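3.2 Writing surface and materials

The handwriting task was kept small on purpose. A writer sits at a table, takes a pen, puts a few capital letters on a sheet of paper and lays the pen down. The task comes from the Feridville set of everyday desk activities, where it is listed between folding a letter and closing an envelope. We kept the wording of the original instruction but dropped its second part, in which the writer signs the sheet.

All sessions used a white tabletop. A white table under a white sheet gives little contrast, and early readers of this work asked why we did not choose a darker one. The first round, run at the Skavis site, used a brown table with a visible grain. Writers there tended to line the paper up with the grain, and this changed the slant of their letters. On the white table the paper was placed more freely.

The drawback is that the edges of the paper are harder to find at close range. Shading does most of the work. Seen from just over the surface, a white sheet shows wide gray shadows with soft borders, and the pen beyond it is often the only strong color in view (Figure 4a).
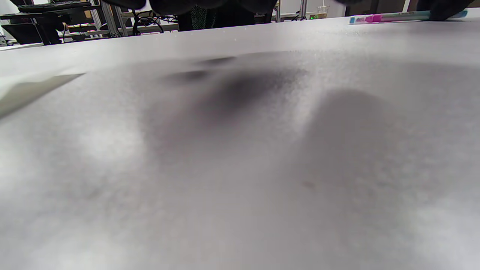 Figure 4a. White sheet at close range, with the pen lying across its far edge.

We had planned to mark the paper edge by hand in every session. After 13 sessions we stopped marking it in the close views - the two annotators disagreed too often about where a fold ended and a shadow began - and marked it only in the views from above the table.

Paper. The writing paper was ruled and cut to small squares. Ruled paper was preferred over plain because the lines give a fixed reference for letter height. Writers were not told to stay between the lines, and large letters that ran across several of them were accepted.

Pen. Light blue ink was used for the task. It is paler than we would have liked, but the letters can be read without trouble in the views from head height. In the Nuchit pilot a black felt pen was tried first, and it bled through thin paper and left marks on the table.

Text. The letters "ABC" were chosen for their mix of strokes. A has three straight lines, B joins a straight line to two curves, and C is a single open curve. Figure 4b shows the letters on the ruled paper, with the pen on the table close by.

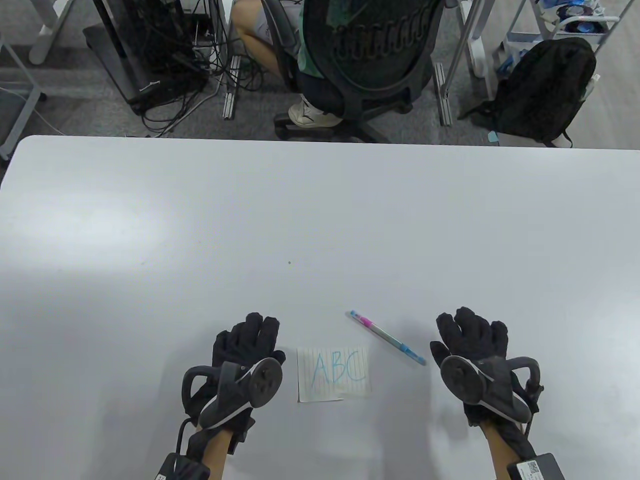

Figure 4b. Ruled note with the letters "ABC" in light blue; the writer's gloved hands rest on either side.

Legibility was scored on a scale from one to 5 by readers who had not watched the writing. A sheet was scored as a whole, with no separate mark for each letter. Sheets on which the pen had skipped were kept in the set and scored in the same way. Creased sheets were also kept, unless the crease ran through a letter. In total, 29 sheets were set aside under this last rule, and they are left out of the scores reported in Section 4.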